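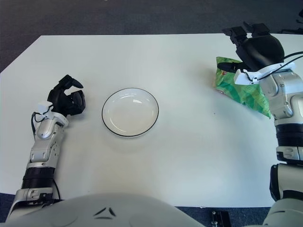

How to walk to the sea caves at Porkevley

1. Look at the tide table the evening before. You need low water, and you must be back on the steps 40 minutes before the sea turns.

2. Take bus 31 from Morport and get off at the old chapel. In November the last one back leaves at 15:28, so go in the morning.

3. Follow the wall down to the beach. The path is steep and the stones are slippery, so wear boots with a good sole.

4. The first cave is the one from the legend of the sleeping giant. I advise to read the story with the children before you go. Mine wanted to whisper all the way.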